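Wavham game weekend is back in February, and I'm going

So the news I've been sitting on for two weeks is finally out: the Wavham game weekend is coming back in February, and Meinir Rosser is running it again. I had pretty much given up after last year got skipped, so when her email landed in my inbox at 7 in the morning I read it standing in the kitchen with my coat half on.

The big change is the venue. We've outgrown the old upstairs room (anybody who sat next to the radiator last time will not be sad), so it's moving across town to the Agudelo, the old dance hall next to the bus station. Meinir says there'll be space for 107 players this time, and there's a proper kitchen serving chili and grilled cheese until late. I did ask about pie. Pie is under discussion.

The schedule is still getting moved around, but the Niteck tournament is definitely on. It'll be tables of four, two rounds before lunch and the final in the evening. I got knocked out in the first round last time by a kid who had learned the rules in the car on the way over, so I've got some pride to win back! My plan is to play a lot more with my brother-in-law between now and then, which mostly means losing to him on his porch.

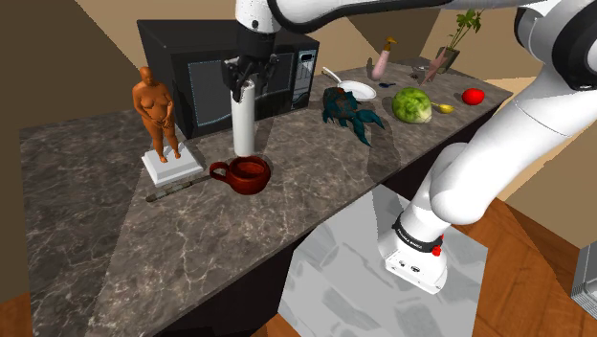 The other thing I'm excited about is Jusska. If you haven't run into it yet, it's a trading game with river barges and a really mean auction in the middle, and the folks who made it are bringing the expansion for everybody to try. I've played the base game seven times now and I still overpay for salt every single time. The expansion adds weather, so I guess now I can overpay for salt and then get rained on. Sign me up!

There's also going to be a swap table, same as before. Bring games you don't play anymore, put your name on the box with a piece of tape, and check that all the parts are in there. I came home with a train game once that had no trains in it, and I've been using checkers ever since.

Sign-up opens at noon on the Wavham page, and you can pay there or at the door. Meinir could use a few more people to teach games in the morning, so drop her a note if you're up for it. I already said yes to teaching Jusska, salt problem and all, and I'll be at one of the tables near the stage if you want to come say hi.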